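Home About Products Projects News Careers Contact

Coppens commissions refill water treatment line at Giltcombe

GILTCOMBE – Coppens has completed commissioning of a packaged drinking water treatment and dispensing plant at Giltcombe, replacing the bore-fed system that has supplied the township's standpipes and community buildings. The plant entered service in January following a proving period during which treated water was run to waste and sampled at each process stage.

The new installation has a nominal output of 2,000 litres per hour and can be operated at up to 3,000 litres per hour for short periods when storage is being recovered after a mains repair or a fire draw-off. It is housed in an insulated steel enclosure on the site of the former chlorination shed.

Raw water is drawn from the existing bore, which was relined before the works commenced. The source is moderately hard, with elevated iron and manganese and a seasonal turbidity peak after heavy rain. The previous treatment consisted of aeration and hypochlorite dosing only. Residents had reported staining of fixtures and laundry, and scale had reduced the service life of hot water units and kettles.

The treatment train comprises pre-oxidation, dual media filtration, partial-flow softening, granular activated carbon and ultraviolet disinfection, with a low residual chlorine dose applied ahead of the storage tank. Softening is applied to a side stream and blended back to a set hardness, which limits salt consumption and retains enough alkalinity to protect the older copper services in the township. Backwash water is settled in a lined pond and the clarified fraction is used for irrigation of the adjoining reserve.

"The iron was straightforward. The manganese took longer," said Gráinne Noonan, process engineering manager at Coppens. "Oxidation of manganese is slow at the pH of this bore, so we increased contact time and specified a catalytic media in the lower bed. Breakthrough has not been recorded at the filter outlet since the media was conditioned."

Filters are backwashed on differential pressure, with a timed override. Operators may initiate a manual backwash from the local panel or from the depot. The control system was supplied by Huvberg and records flow, turbidity, UV transmittance, chlorine residual and conductivity at one-minute intervals. Alarm set points are held in a read-only table and can be altered only by an authorised operator with a physical key. In the event of a UV lamp failure or a turbidity excursion, the outlet valve closes and the plant recirculates to the head of works.

The enclosure was fabricated and pre-wired at the company's Wevach workshop, where the complete skid was hydrostatically tested before being trucked to site. Pre-assembly reduced the period in which Giltcombe was supplied from temporary tankage. Site works comprised the slab, the bore headworks, the electrical service, the backwash pond and a new rising main to the existing elevated tank.

Trench conditions along the first section of the rising main were poorer than indicated by the geotechnical report. A bench of fractured basalt was encountered and the alignment was moved to the western side of the road reserve. The revised alignment required 1,934 metres of polyethylene pipe, electrofusion jointed, with air valves at the two high points. The kerb and footpath have been reinstated and the temporary traffic arrangements removed.

"The change in alignment cost us time in the ground, but the main is more accessible where it is now," said Rizwan Jadoon, project manager. "All valves can be reached from the verge without a road closure, and the isolation arrangement lets one leg be taken out of service while the tank remains in supply."

The dispensing component of the project consists of 3 public refill points, located at the hall, the recreation ground and the visitor parking area. Each point has a carbon block filter, a chilled outlet and a lower outlet at a height suitable for wheelchair users. Nozzles are recessed and fitted with a splash guard, and the basin clearance accommodates both small single-serve bottles and ten-litre containers. Flow stops automatically when the push plate is released.
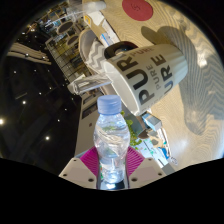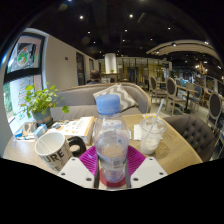
Clear plastic drinking bottles.

Refill point filters will be changed on metered volume or at six months, whichever occurs first. Routine sampling will be undertaken at the plant outlet, the elevated tank and each refill point. Results will be posted on the noticeboard at the hall and supplied to the health authority on request. The flushing program for the older reticulation is continuing, and short periods of discoloured water may be experienced in streets at the extremities of the network while deposits are cleared. Customers who notice discolouration should run the cold tap nearest the meter until the water is clear, and should avoid washing light-coloured fabrics during that time.

Kristof Segers, operations lead, will manage the plant through the defects liability period, with day-to-day attendance by locally engaged operators. Operator training has covered media inspection, UV sleeve cleaning, analyser calibration and salt handling. A second training block on fault response will be held before the first annual shutdown.

Provision has been made for expansion. The slab and pipework manifold can accept an additional filter vessel and the switchboard has spare ways for a second UV reactor. No decision has been made on the timing of a second stage, which depends on demand and on the yield of the bore over a full dry season.

About Coppens

Coppens designs, builds and operates small water and wastewater treatment systems for rural and remote customers. Its work includes packaged plants, pump stations, storage and distribution mains.

Media enquiries: Cor Vandenberghe, communications, Coppens
Technical enquiries: Kristaps Rimkutė, water quality, Coppens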